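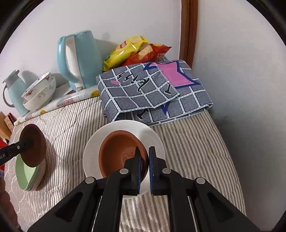 Terracotta-brown saucer on a white plate, blue finger pads on the rim. Second gripper at left with another saucer.

Thread: Nesting and denesting shallow ware – what changed on your floor?

kiln_shelf
We repack housewares at the Fanstead site. Saucers, plates, bowls, some small electrics. Since November part of each shift has gone to demonstration work with hand-held parallel grippers, and two cells now run denesting without a packer. Cell 1 does plastic saucers. Cell 2 does plates, with a packer on standby.
Numbers for cell 1: 129 saucers an hour, 93 percent placed without a touch. The target from Grolomska was 90. Cell 2 is nowhere near and I don't have a clean figure for it.
What I want to compare is staffing. We had one job title, packer, one rate. Now there are packers, demonstrators and people who clear faults, and all of them are still on the packer rate. How have other sites handled it?

tarebeam
93 percent of what? If a saucer is dropped and the cell picks it again, does it count?

kiln_shelf
A second pick counts as placed. A packer's hand in the cell does not.

tarebeam
Then it isn't comparable with a manual rate. A packer who drops one and picks it up has lost a second. A cell that does it has lost a full cycle. I'd ask for first-pick figures before anyone uses 93 in a staffing meeting.

Adjoa Sulemana
Demonstrator on the Vergara contract, formerly a packer there. Two points.
First, it is skilled work. With a rim pinch on a flexible plastic saucer you have to choose how far in the pads go. Too shallow and it pivots in the jaws. Too deep and you can't set it down flat inside a plate. By hand you correct for it with the other three fingers. With two jaws you plan it first.
Second, the wrist. I did 27 minutes a block with a gripper in each hand and by the end of the first week my forearm hurt in a place packing never touched. We went to shorter blocks with ordinary packing in between. Ask for it in writing.

offcut_mike
Not convinced it's a separate grade. Same item, same motion, different tool. When we got vacuum lifters we didn't get a new title.

Adjoa Sulemana
A vacuum lifter doesn't keep a copy of how you lift.

offcut_mike
Fair, but then it's a question of a one-time payment. An hourly grade is something else. Once the cell runs, the demonstrating stops.

Beathag MacRitchie
It hasn't stopped with us. Tokus line, mixed tableware. Every new item shape brings another round, and a supplier changing a rim profile counts as a new shape. I supervise the shift and I put demonstrators one step above packer, with fault clearing on the same step. Management agreed because people were refusing the rotation.
The part I haven't solved is the packers who don't rotate. They get the items the cells reject, so their work is all awkward pieces, and their hourly count has dropped. The count is still what the bonus is paid on.

kiln_shelf
Same pattern at ours. Stacked bowls go to manual by default and those are the slow ones. Did you change the bonus?

Beathag MacRitchie
Suspended it for the line and paid the previous average. Temporary – it comes up for review when the next cell goes in.

tarebeam
Put item class in the count. Weighted units, weights set from a timed manual run. More paperwork, but it holds up when the mix shifts again.

kiln_shelf
I'll ask for the first-pick log and try weights on the bowls. Will post the cell 2 figures once I have a full week of them.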